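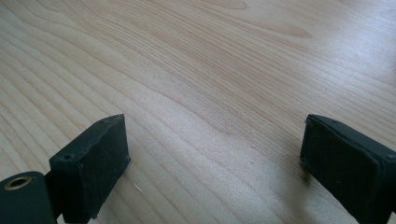
Is anyone on the packing floor losing hours to the new system?

Everyone is on the same hours they had in November, and the paychecks show it. What has changed is how those hours get spent, and that's most of what I want to tell you about!

Kanenden Packing Floor, progress report to the Tanner Fund
Jan 31, 2022

Where we are

First, thank you for being patient with us over the holidays. We were shipping plush toys out to Jakville right up to the last minute, and I wasn't going to pull people off the line to record anything.

Since then it's been going well. Seven of our packers have been trained on the hand-held grippers, and they take turns at the recording table. You hold one in each hand and do the job you'd normally do with your fingers, and the motions get saved so the arms can learn from them later. Florian Rüegg looks after the recordings and throws out the bad ones (there were plenty at first, mine included).

We began with bare toys, just pick up and put down. Now we're on wrapping, which everybody here will tell you is the hard part of the job. A soft toy squashes and rolls, and the cloth has its own ideas. The panda has become the favorite for practice – one gripper on the head, the other on the gray knitted cloth over its body, and then you try to bring the cloth where you want it without dragging the toy along.

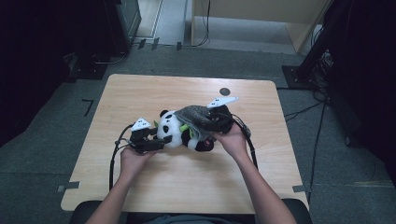
What it's like for the packers

Mixed, and I'd sooner tell you so now than have you hear it on your next visit.

Notburga Aebischer has wrapped toys here longer than I've been a manager, and she found the grippers maddening. She said it was like buttering bread in ski gloves. Her recordings are the ones Florian keeps coming back to, though, as she never hurries the cloth. She has asked, very reasonably, whether teaching a machine her job should pay better than doing it. I think it should. We now pay a higher rate for table time and I'd like to keep that in the next budget, please.

Shu-fen Lam likes it a lot. Her wrists were sore by the end of a wrapping shift and she's glad of the change, but the grippers do get heavy too, so we keep sessions short and swap often. We also lost a bit of time to the cables. They catch on your sleeve when you reach across the table, and people now roll their sleeves up before they start.

The bigger worry is what happens once the arms can wrap. I've told everyone what you and I agreed: no layoffs tied to this project, and first pick of the inspection and repair jobs for people already on the floor. Wendelin Koller wants that in writing, and so do a few others. I've drafted a page and it's attached for your comments.

What didn't get done

The trial with the arms at our Gokirberg site hasn't started. The room wasn't ready and I didn't push hard enough. Ridwan Tjoa has taken that over from me, and he's much better at pushing!

Next up

– Two more packers trained, both from the late shift
– Small toys with long limbs, which we've been putting off
– Repair training for anyone who wants it
– Your comments on the job page, so I can sign it and pin it up in the break room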